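Can a machine do my housework yet?

My aunt asks me this every time I visit her in Cletby, and she asks it as if I had personally promised her one. I work with arms and grippers, so in my family I am the person responsible for all robots. She wants one which will iron. I always tell her that ironing is perhaps the last thing it will learn, and she looks at me as if I were lazy.

So I decided to write down once, slowly, where I think we are. English is my third language and I ask you to forgive the places where it shows.

First, what already works. A machine can pick up a thing that is hard, not too small, and standing alone on a table. It can put this thing in a box. If you show it the same movement many times, it can do it again with small changes, for example when the box has moved by the width of a hand. In October I was reading back my notes from the last long series of trials we made, and I found 2,261 attempts at short home tasks. Most of them are so boring that I could not stay awake over them. Pick, lift, carry, put down. But boring is good in this work. A year before, the same task would have given me many more interesting evenings.
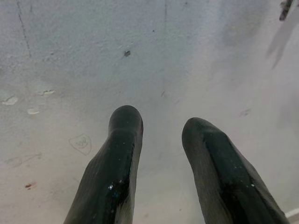

Cleaning is the chore people mention to me most, after ironing. They think it must be simple, as you only move a cloth until the dirt is gone. But how does the machine know what is dirt? A person looks at a wall or a table top and separates everything in one second. Take a pale surface with a small chip in it, a few white flakes of what looks like peeled paint, a reddish-brown spot low in the corner and a faint shield or heart which somebody drew with thin grey lines. The spot I would try to wipe. The flakes I would leave alone, or I would make them bigger. The drawing I would not touch before asking whoever lives there. For a program all four are only places where the colour is different from the colour beside it. You can teach it the spot. You can even teach it the flakes. I do not know how you teach it to ask about the drawing.

I had this discussion with a colleague from the Clonier project, where they work only on wiping. Their newest program is quite good on kitchen tops. It presses evenly and it does not leave a dry strip in the middle, as I do at home. But give it an old wall and it becomes very proud and wants to clean everything, also the shadows.

The second difficulty is keys, coins, small chains, all the little metal things we carry. I have a special respect for keys. On a hook, a key hangs and swings when you touch it. On a table it lies flat, and two parallel fingers have almost nothing to hold. A bunch on a ring is worse, because it changes its shape every time you put it down. When I come home I throw my keys on the nearest table without looking, and in the morning my hand finds them, also without looking, while I think about coffee. I would pay good money for a gripper that can do this half as well.
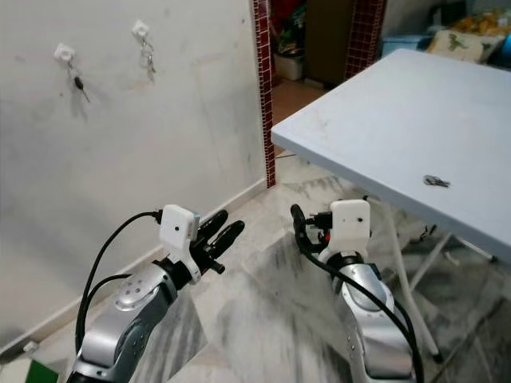
With hanging up it is the same story in the other direction. The ring must go over the hook, the hook is small, and the fingers themselves hide the place where the camera should look. In one of our trial series we allowed up to 475 tries before we changed the method, and I remember very well the feeling of wanting to walk over and do it myself.

The third difficulty is that a home is not arranged for anybody's convenience, sometimes not even for the people in it. On the shop floor at Gallegos, where I worked for 6 years, every part came to the machine in the same tray, with the same side up. If a tray came wrong, a lamp went red and a person walked over. At home there is no tray. A power strip or adapter lies on the sofa, its cable goes down over the seat to the floor and makes loops there by the foot of a fan, and the person who lives with it does not see any of this as a problem. He steps over. For an arm that must reach across, a loose cable is a very serious object. It has no fixed shape, it can be pulled, and at the other end there is usually something that falls down.

This is why I do not believe very much in the shiny films, the ones with an empty white kitchen and one apple. I would like to see the same machine on an ordinary evening in my own flat in Zellunbridge, with the post on the chair and the charger I can never find. If it can tidy one sofa there without my help, I will telephone my aunt the same night.

My own guess, for what it is worth: putting away hard objects, quite soon. Wiping a table, soon. Cables and clothes, much later. Ironing I leave for my children.
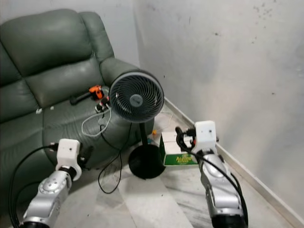
One reader of my earlier post wrote to me that I am too gloomy, and that I judge the machine by the wrong house. In her opinion people will change their rooms for the robot, the same as they changed them for the washing machine, and in the end there will be a hook of the right size for every key and a channel in the wall for every cable. She added that she already moved 2 carpets for her vacuum cleaner and does not miss them.

I thought about this for a long time. It is true that my grandmother's kitchen had no place for a washing machine, and later it had one, and it was the table that had to go. But she chose that herself, and she got clean sheets for it the same week. I would not yet ask anyone to give up a table for what an arm can do today. A carpet, maybe.

I will write next about folding, where I have some results that are a little better, and also one towel that I cannot show to my aunt.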